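Trullomov (card game)

Trullomov is a trading card game for 2 players, designed by Yupin Meesuk and published by Doherty. Each player leads a rival river town and tries to flood the other's lowlands before their own levees give way. It is a fast, swingy and wonderfully noisy game, and its fans love it for the way a hopeless position can flip on a single well-timed card.

Gameplay

Each player brings a deck of exactly 50 cards and starts with 20 levee points. A turn opens with the rain step, when both players (yes, both!) turn over the top card of their deck and add its water value to the shared river. After that the active player may build, trade or open a gate. Opening a gate sends the whole river at the opponent, who can answer with any sandbag cards in hand. Whatever is left over comes off the levee points.

The shared river is the heart of the game. Letting it rise makes your next attack bigger, but the other player gets first crack at it if you wait too long. Experienced players call this "holding the bank," and whole articles have been written on when to do it.

Card types

Town cards stay on the table and give a lasting effect. Gate cards decide how much water can be released and at what cost. Sandbag cards are played from the hand on either player's turn, and Weather cards change the rain step for as long as they stay out. A deck may hold up to four copies of any card except the Founders, which are limited to one.

Sets

The base set, Drulcombe, has 200 cards and introduced the well-loved Founder card Miller of Drulcombe, still a fixture in slow, defensive decks. The second set, Enari, brought in tides, which let the river run backward for a turn. With Enari the full card pool reached 764, counting promos and alternate art.

Online play

A computer version follows the tabletop rules closely and adds an excellent replay viewer, a real treat for anyone who likes picking apart a close match. Decks can be saved, copied and shared by code.

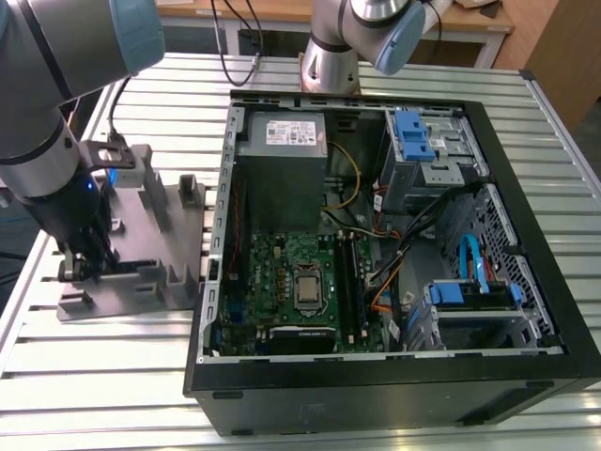

A desktop computer tower on its side with the interior exposed.

Organized play

Stores run casual leagues all year, and the main championship takes place each July. Matches are best of three, with a ten-card sideboard allowed after the first game. The current tournament rules took effect on February 19, 2025, and restrict the Enari card Spring Tide to one copy per deck.

See also
Deck-building game
List of trading card games
Sideboard (card games)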